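Preguntas frecuentes – la célula simulada de dos brazos de Nelleo

¿Esto es un robot de verdad?
No, es la simulación en la que pruebo todo antes de tocar hierro. Dos brazos negros, una mesa, un pórtico y unos cuantos bloques de colores.

¿Por qué mi cámara de muñeca solo ve dedos?
¡Me lo preguntan muchísimo! Con la pinza cerrada, los dedos se comen media vista. 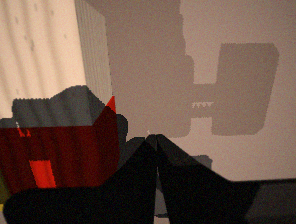
Yo abro la pinza antes de ajustar nada y luego inclino la cámara de 3 en 3 grados. Si te pasas (yo me pasé), vuelve al valor guardado y empieza otra vez.

¿Con qué compruebo el encuadre?
Con cubos juntos en el centro de la mesa – si el grupo queda entre los dos dedos, me doy por contenta.

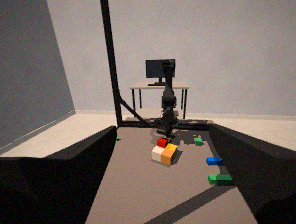
¿Cada cuánto reviso la configuración?
Cada 30 sesiones, más o menos. Miro los límites de las articulaciones, la posición de las bases y el puerto, que en mi caso es el 3735. Con Skusow abierto se me queda ocupado y toca cerrarlo.

¿Dónde dejo los brazos al reiniciar?
El izquierdo recogido junto a su poste. El derecho puede quedarse sobre los bloques, con la pinza abierta y sin rozar la mesa. 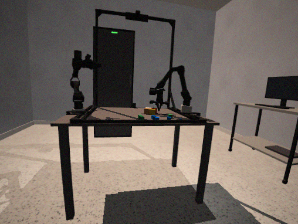 Ravumel me escribe que prefiere recoger los dos brazos, que así el reinicio le tarda 8 segundos y no le salta el aviso de colisión. Lo probaré en junio, cuando cambie de versión.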